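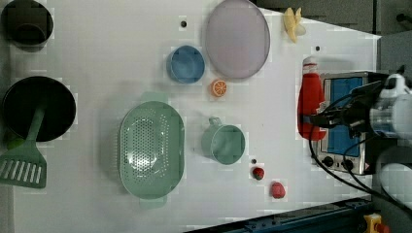
Slide 1. Toy dishes and play food on a white table.

Open with the title and my name, Wouter Willems. Wait for people to sit down. The talk is 20 minutes, questions after.

Slide 2. What a toy library lends
Itatia lends toys the way a public library lends books. Families keep a set for three weeks. Most come back every month, usually for one big item and a bag of small ones. Puzzles go out most in October, when the weather turns.

Slide 3. Sorting by set
We used to shelve by age. Parents ignored the labels and picked by what the child was playing that week – shops, trains, cooking. Now every set has one bin and one card. The card lists each piece by name, in the order you would lay them out.
Pause here and pass the sample card around.

Slide 4. Missing pieces
We have 1000 sets and lose pieces from all kinds. The rule is simple: a set goes back out if a child can still play the game. A puzzle with a hole in it doesn't. A tea set short one spoon does, with the card corrected in pencil.
Mention the De Bruijn donation and how long it sat in the hall before we had cards for it.

Slide 5. Fees
Membership is 15 a year. We dropped late fees in our second year and returns did not get slower. Skip the chart if we are past 7 minutes on this part.

Slide 6. Starting your own
Begin with shelves and a lending log – a paper one is fine. Ask schools before you ask stores. Leave the contact slide up during questions.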